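Codar Releases Results of Simulated Comparison of Multi-Fingered Hands and Parallel Grippers

MALTELWOOD, May 2022 – Codar, a developer of control software for two-arm robot cells, today released the results of a comparison between multi-fingered hands and two-jaw parallel grippers on kitchen handling tasks. The work was carried out entirely in simulation at the company's Maltelwood office. The task files, controller settings and logs can be requested by research groups and equipment makers.

The comparison used a fixed tabletop layout and two arms placed at opposite corners of the near side. Each end effector was run through the same set of 5 tasks, using the same start positions and the same time limit. A total of 300 trials was recorded for each type. Object positions were varied between trials within a set range, and the same list of positions was used for both types so that results could be matched trial by trial.

Two controllers were tested with each end effector. The first, Mondal, is a position controller with a fixed grip force. The second, Comberg, adjusts grip force during the approach from simulated contact readings at the fingertips. Both controllers ran at the same update rate and received the same object pose data. Neither was tuned between tasks. 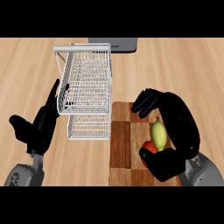
Simulated two-arm setup with multi-fingered hands, wire dish rack and cutting board. Render: Codar

Across all tasks, the multi-fingered hands running Comberg completed 73 percent of trials. A trial was counted as complete when the object was lifted clear of its support, moved to the target area and released without tipping. Trials in which an arm touched the rack with any part other than the fingers were stopped and logged as failures.

The largest difference between end effectors was seen with round and oval objects on a flat surface. The parallel grippers made contact at two small areas, and objects often rolled during closing when the jaw center was offset from the object center. The multi-fingered hands tolerated larger offsets. Their closing time was longer, and they needed more clearance above and beside the object. With two pieces of produce placed close together, the hands moved the second piece in a number of trials while closing on the first.

Results at the dish rack favored the parallel grippers. Thin wire edges could be held by the jaws with little change in wrist angle. The multi-fingered hands required a separate approach path for this task, and contact between the fingers and neighboring wires was the most common cause of a stopped trial. Changing the controller from Mondal to Comberg reduced the number of stops but did not remove the difference.

Codar notes several limits. Contact with wet surfaces was not modeled. Produce was treated as rigid, so bruising and surface damage were not measured. The wire rack was modeled as a fixed body and could not slide. Camera noise was left out, and the results should be read as a comparison of grasping and control only.

The release package contains the following items:

Task files for all 5 tasks, with the list of object positions
Settings for the Mondal and Comberg controllers
Trial logs with joint positions, contact readings and stop codes
Scripts for rebuilding the result tables

A second round is planned for October. It will add 3 camera placements and replace the supplied object poses with poses estimated from rendered views. The parallel gripper tests will be repeated with longer jaws.

About Codar

Codar develops motion planning and grasp control software for two-arm robot cells. The company is based in Maltelwood. Requests for the release package and press inquiries can be sent through the contact form on the Codar website.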